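Notes for the crockery talk, Cuvico community kitchen evening

(Slide 1. Wait for the chairs to stop scraping.)

Good evening. I'm Eliécer Castaño and I've been given 17 minutes to talk about putting bowls away. I asked for 10 and was overruled.

Start with the confession. The kitchen at Tokside owns 131 pieces of tableware, and until March they lived wherever the last person had lost interest. My method, such as it is: get it all out flat first. One layer, nothing inside anything else. You can't sort what you can't see, and a bowl inside a bowl is a secret.
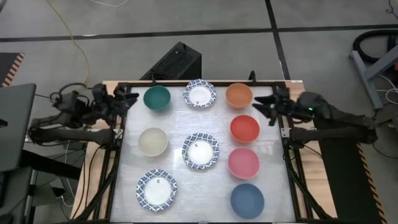
Lay them out by color if you like, it does no harm and it cheers people up. But color is a trap when it comes to stacking. Your eye wants the coral next to the pink. The shelf couldn't care less. The shelf wants the widest at the bottom.

(Pause. Someone will say they stack by color. Let them.)

Plates next. Plates are easy, which makes people careless. Turn one over and look for the foot, the raised ring underneath. Plates with the same foot nest. Plates with different feet wobble, and you find out at 2 in the morning. Paper plates go at one end of the pile, never in the middle, where they get squashed and slide about. 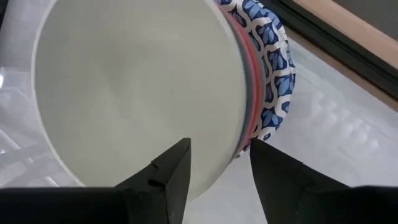
Aydoğan disagrees with all of this and asked me to read out the objection in full: plates should stand on edge in a rack, like records, because anyone who lifts a whole stack to reach the bottom one deserves what happens next.

Noted. Racks are lovely. Racks also cost money, and Dellum has one cupboard and a low opinion of spending.

Back to bowls, then. Two rules. Big ones don't go on small ones, however briefly. And the top bowl may go upside down — it keeps the dust out, and it tells the next person that the stack is full.

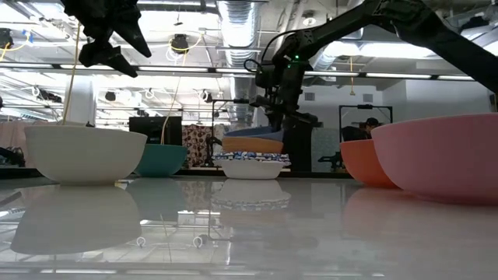 The large ones I'd leave out on their own. They take up a rude amount of room and they're the first thing anyone reaches for, so hiding them at the back is just exercise.

(If time: the story of the 260 saucers. If not, skip to tea.)

Questions. Please not about mugs.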